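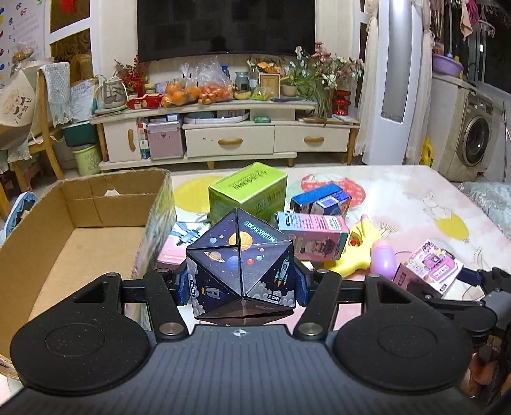

Home | Talks | Notes | Contact

Speaker notes, Darnstead session, 25 May 2018

4 min read

Start with the toy line. Korico, gift and toy packing, 408 orders on a normal shift. Small boxes, odd shapes. Nothing stacks nice.

Ask the room – who here has packed by hand? Wait for hands. Don't rush this.

Old job: pick, turn, check label, box, tape. All one person. New job: machine picks, person checks and fixes. Sounds easier. Is it? Wrists say yes. Heads say no, people told me they go home more tired from watching then from lifting.

Pay. Say it early, they'll ask anyway. Same grade for 2 years, then "review". Nobody on the floor liked that word.

Training was 20 minutes at the machine. Not enough. Kramer gave five days and let packers pick the hard items to try first – puzzles, eggs, anything that rolls or folds. They knew which ones would slip. Engineers didnt.

Gorkon story here if time. Skip if late.

Talking. On the old line you chatted across the table. Now stations face the machine. Moved back in September after complaints. Cheap fix, big differnce.

Last bit: ask the packers before you buy. Then questions.

Comments

We got the "review" too. Still waiting on it.

Can you post the Gorkon story? You ran out of time.

Agree on the tiredness. My shift is the same, eyes are done by lunch.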